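Collecting Two-Hand Demonstrations with Hand-Held Grippers
Project report, Kanchan Pandey and Troels Sveinbjörnsson
Supervisor: Þórey Brynjólfsdóttir
Submitted 2025-08-25

3. Data collection

The plan from March was to collect 500 demonstrations of one task, folding a small cloth and putting it in a tray. We call the full set Kullamar. Each demonstration is done by a person holding a gripper in each hand, and each gripper carries its own camera. We did not use a robot arm at this stage.

Every session started with a calibration take. The person holds both grippers over the table, opens and closes the fingers, and turns each one toward the other. The software uses this to line up the two recordings in time. We skipped it in the first sessions and had to throw those recordings out.
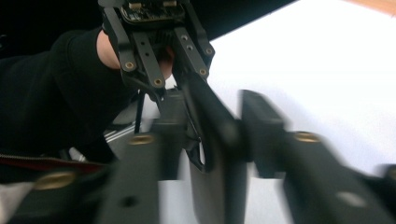
Fast movement was the biggest problem. When a gripper swings quickly, the tracking loses its position and the path jumps by several centimeters. Troels wrote a script that flags these jumps, and we went through the flagged takes by hand. Most could be fixed by trimming the start or the end. The rest were deleted.

We also set a limit of 30 takes per session. After that our wrists got tired and the folds got sloppy -- you can see it in the paths, which start to wander before the grasp. Kanchan's takes were slower and cleaner, so we tried to balance the set between the two of us.

4. Training and problems

We trained the same small policy twice, once on all the takes and once with the flagged ones removed. The second version had smoother predicted paths on the takes we held out. We have not run either one on hardware, so we can't say how well it folds.

The cloth was always the same color and the lighting did not change much. A model trained on this set will probably have trouble in another room. Þórey suggested adding a second cloth and a different table, and we left space for that in the file format.

The next group should check the calibration take before recording anything else. The script and the session notes are in the Kullamar folder.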